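Does piling everything on the bed really make you fold it?

Posted by Workier, 3 Mar 2018

I keep reading that you should dump all your clean fabric on the bed, because then you have to deal with it before you can sleep. I've tried it 7 times. Every time I moved the heap to a chair at midnight and moved it back in the morning. Has this worked for anyone, or do people just repeat it? Most of mine is flat stuff: throws, table covers, a few big pieces I meant to sew.

Heltine
Works great for me! Just do it early in the day.

Pan
I doubt it's the bed doing the work. People who fold their laundry will fold it on a bed, a table or the floor. What did help me was never starting with the big thing at the bottom. I used to pull at the comforter first and everything on it slid into a worse mess. Now I take whatever is on top and leave the bedding for last. I don't buy the business about standing things up in neat little packets either. A thin slippery print won't stand up for anybody. Fold it in half twice, lay it flat, done.

My bed as of this morning, brown print first, then the navy and the teal, and the pink penguin comforter gets straightened when the rest is off:
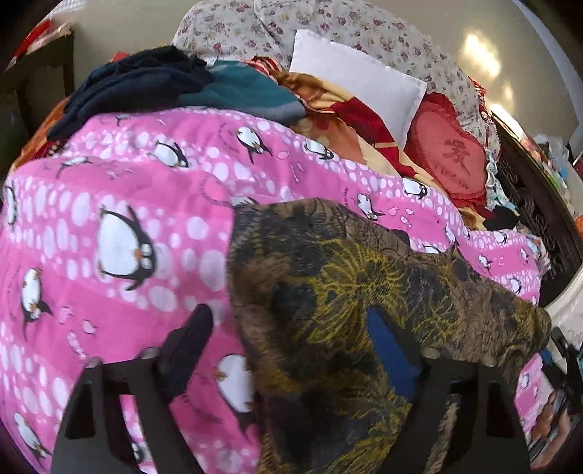 Harnby
Top first is fine for clothes, but I wouldn't do it with large pieces. You end up folding in midair with your arms out, and the corners never meet. I shove the whole heap to one half of the bed and use the other half as a table. It takes longer to set up, and I can't swear it's faster overall, but the edges line up. And Workier, if the chair is where it all goes at midnight, try putting the chair in another room for a week. I'm not convinced that will fix it, but it costs you nothing to find out.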